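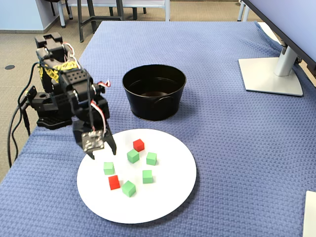
Getico is recruiting households in Erkau and Voltenness for a home-use study of table and kitchen textiles. The study measures how cloths change in size, mass, absorbency and color when they are used and laundered by ordinary households under ordinary conditions. Laboratory wash tests give repeatable results, but they do not reproduce the mix of food soil, delayed washing, overloaded machines and line drying that a cloth meets in a home. Textured constructions are of particular interest. A waffle-knit cloth spread over a table, like the blue one under the white plate, has raised ridges and recessed cells that take up soil and release it at different rates, and its dimensions after washing are harder to predict than those of a flat weave. Plain-weave, terry and damask cloths are included for comparison.

Posted 2019-05-20
Filed under: Take Part > Household Studies > Textiles and Laundry

Reference: Study 497

Summary

The study is open to 300 households. Each household receives a set of test cloths, uses them in place of its own for the length of the study, washes them in its own machine, and keeps a short written record. Cloths are collected at fixed points for measurement and are returned to the household within one week. Households that complete the study are paid $200.

Fieldwork ends in January. Applications are accepted until all places are filled.

What the set contains

Each set consists of two tablecloths, four kitchen towels and two dishcloths. All pieces are new and have not been prewashed. The tablecloths in any one set are of different constructions. Assignment is random within each household size group, and requests for a particular construction or color cannot be considered.

Every piece carries a sewn-in label with a letter and a number. The label must stay attached. If a label comes loose, keep it with the piece and note the date in the record book. Reference marks in textile ink are placed near the corners of each piece and are used to measure shrinkage and skew. They will fade slightly with washing. Please do not trace over them.

Eligibility

To take part, a household must:

- be located within the municipal limits of Erkau or Voltenness;
- include at least one adult, 18 or older, who does most of the laundry and agrees to keep the record book;
- have a washing machine in the home or in a shared laundry room in the same building;
- eat at least four meals a week at a table on which a cloth can be used;
- expect to stay at the same address until fieldwork ends.

Front-loading and top-loading machines are both accepted. Households that use a commercial laundromat are not eligible for this study, as machine settings there cannot be recorded reliably. Households in which a member works for a manufacturer of detergent, textiles or laundry appliances are also excluded.

Pets, small children and smokers in the home are not grounds for exclusion. They are recorded on the intake form.

What participants do

Tablecloths are to be used on the main eating table. Plates, glasses and serving dishes may be placed directly on the cloth. Placemats and plastic covers should not be used over a test cloth. If a guest occasion calls for a different cloth, use your own and write "out of use" in the record book for that day.

Kitchen towels are to be used for drying dishes and hands. Dishcloths are to be used for wiping counters and tables. Neither should be used on floors, shoes, vehicles or animals. Oven cleaner, drain cleaner and paint remover must be kept away from all test pieces.

Wash each piece when you would normally wash it. There is no minimum or maximum interval between washes. Test pieces may be washed with other household laundry of similar color. Use the detergent you normally use and the dose you normally use. Half of the households will be asked to use a warm setting for all test pieces and the other half a hot setting. Where the machine shows temperature in degrees Celsius, the hot setting is 60. The assigned setting is printed inside the cover of the record book.

Chlorine bleach is not permitted. Oxygen-based stain removers are permitted and must be recorded. Fabric softener is permitted only if the household already uses it on the same type of item, and in that case it should be used throughout.

Tumble drying and line drying are both permitted. Record which was used. Ironing is permitted for tablecloths only.

Record book

The record book has one line per wash. Each line asks for the date, the label letters of the pieces in the load, the program selected, the detergent type, the additives used, the drying method, and any visible stain remaining after drying. Completing a line takes two minutes. Entries should be made on the day of the wash. If a wash was not recorded, write "missed" on the next free line. Do not reconstruct an entry from memory.

Stains are described by source where it is known (coffee, tomato, cooking oil, red wine, soil from vegetables) and marked on the outline drawing at the back of the book. A stain of unknown origin is marked with a question mark.

Collection and measurement

Pieces are collected three times: at the end of the first month, at the midpoint and at the close of fieldwork. Before each collection, all pieces must be washed, dried and folded once. Pieces should be placed in the bag supplied, together with the record book. A substitute set is left with the household at each of the first two collections, and may be used freely until the test set is returned. Substitute pieces are not measured.

At the laboratory, each piece is conditioned flat for 24 hours and then measured for length, width, skew, mass, water uptake and surface color. Pile height and cell depth are measured on terry and waffle constructions only. All tests at the first two collections are nondestructive. After the final collection, one kitchen towel and one dishcloth from each set will be cut for tensile testing and will not be returned. Households may keep everything else.

Damage and loss

Tears, burns and permanent stains are results, and there is no charge for them. Please do not mend, patch or dye a test piece. If a piece becomes unusable, stop using it, put it in the bag and record the date and cause. A lost piece should be reported by telephone or at the study desk. A household that loses more than two pieces will be withdrawn and paid for the part completed.

Payment

Payment is made in two parts. The first part, $60, is paid after the midpoint collection. The balance is paid after the final collection, on receipt of the completed record book. Payment is by check or bank transfer to the adult named on the consent form. Detergent, water and electricity are not reimbursed separately.

A household may withdraw at any time and does not have to give a reason. Households that withdraw before the midpoint are not paid but may keep the substitute set if one has been issued.

Skin sensitivity

Test pieces are finished with a standard softening agent that washes out over the first several cycles. Persons with a known allergy to textile finishes or dyes should not apply. If a household member develops a rash or irritation during the study, stop using the pieces and contact the study desk before resuming.

Data

Names, addresses and payment details are stored separately from measurement results. Record books are identified by household number only. Results are reported for groups of households, and no report will contain information from which a single household can be identified. Contact details are deleted six months after the last payment unless the household asks to be kept on the list for later studies.

Scanned record book pages may be used in staff training. Handwritten remarks outside the marked fields are masked before any such use.

Information sessions

One session is held in each town before sets are issued. Attendance is required for the person who will keep the record book. The session covers the labels, the assigned wash setting, the stain drawing and the collection procedure, and lasts 45 minutes. Sets are handed out at the end. A set weighs less than a full laundry basket and can be carried by one person.

In Erkau, the session is held at the Getico laboratory, ground floor meeting room. In Voltenness, it is held in the Tse Building, second floor. Both locations have step-free access. Session times are given in the confirmation letter.

How to apply

Application forms are available at the study desk in either location and can be requested by mail. State the reference "Study 497" and the following:

- number of persons in the household and their age groups;
- make and model of the washing machine, if known;
- size of the main eating table (length and width, or diameter if round);
- usual detergent, and whether it is powder, liquid or capsule;
- a daytime telephone number.

Table size matters in assigning tablecloths, so please measure it. Extension leaves should be left out of the measurement unless they are permanently in place.

Applicants receive a written answer within three weeks. Those who meet the requirements but cannot be placed go on a reserve list, which is used to fill places left by early withdrawals up to the first collection. After that point no new households are admitted.

We use cookies to remember your settings and to measure visits to this site. By continuing to browse you accept our use of cookies. Cookie settings | Accept

© 2019 Getico | Contact | Privacy | Terms of Use | Back to top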